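Ticket 503 – Medical cart, drawer lock and key control
Location: Graltach Training Suite, Room 14
Status: Closed 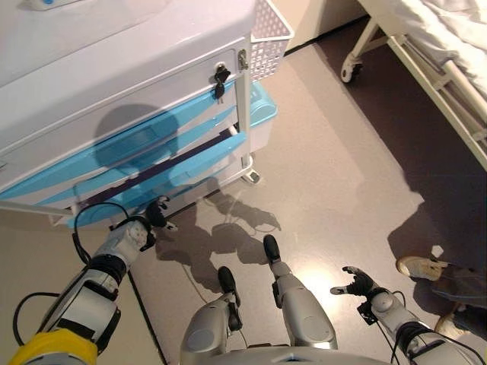
Reported by Bernadette Dvorak, Friday, 8:20 a.m. The top drawer does not open on the first pull after the key is turned. The user must push the drawer in fully before it releases. The remaining drawers open normally. The reporter also asks whether both keys should be kept with the cart.

Initial response, R. Nygård, Facilities Support. Please confirm that the drawer is not overfilled. Packages standing on end can catch on the cabinet above and hold the drawer against the lock.

Reply, B. Dvorak. The drawer was emptied and tested again. The fault remains.

Site visit, 2:00 p.m. The cart has blue drawer fronts in a white housing, with the lock at the upper right corner of the drawer section. One key was in the lock and the second was hanging from it. The lock turned freely. The drawer was removed and a folded label was found behind the left runner – this kept the drawer from closing completely. The label was discarded, the runners were wiped down and the drawer was refitted. It was opened and closed 20 times without fault.

Keys. Under the Skarnby equipment procedure, one key stays with the room supervisor and the spare is held at the Facilities desk. The spare was separated, tagged and signed in.

No parts were ordered. The wire basket and the blue bin were outside the scope of this request and were not inspected.

Closed by R. Nygård with the agreement of the reporter.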